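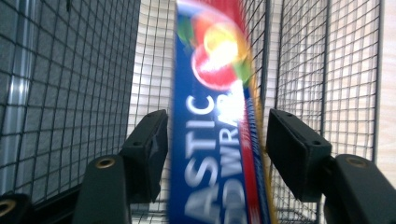

Home | Recipes | Kitchen | Garden | About

I finally did the wrap drawer! If you've been reading for a while you know the one, left of the stove, where all the long skinny boxes go to jam against each other so that the drawer opens two inches and stops. I'd been sticking a butter knife in there to push things flat since at least February.

So one morning in June I pulled the whole drawer out and dumped it on the counter. Foil, parchment, wax paper, plastic wrap, more plastic wrap, a roll of freezer paper I bought for a quilting project (years ago, never opened), and a box of sandwich bags with a single bag in it. I love this part. Everything out, drawer wiped down, a fresh piece of liner cut to fit, and the coffee still hot!

My first plan was to lay them all flat again, only neater. That lasted up to 3 days the last time I tried it. What I did this time was stand them on end, like files, in the deep cabinet under the counter where the cookie sheets used to live. I had a Stellik divider rack left over from the pantry shuffle and it fits in there as if somebody had measured (I did not measure). Each box gets its own slot, and I can grab one with one hand while the other one is holding a bowl of potato salad.

A few things I found out along the way. Put the cutter edge toward the back of the cabinet, please, my knuckles are begging you. Push in those little tabs on the ends of the box, the ones that hold the roll in place. I have been buying plastic wrap my entire adult life and had never once pushed in the tabs! The roll used to leap out and go bouncing across the floor, and now it stays put. And if your wrap clings to itself and you can't find the end, a bit of tape dabbed along the roll will lift it right up.

The short boxes went in the old drawer with the bag clips and the twine, and it slides open all the way now. I keep opening it just to watch it go.

Next up is the lid situation. I have my eye on a Plostano lid holder, but I want to try a plain dish rack first and see how far that gets me. If you've done yours, tell me what worked, especially for those great big stockpot lids with the tall knobs.

847 likes | 28 comments | Share | Save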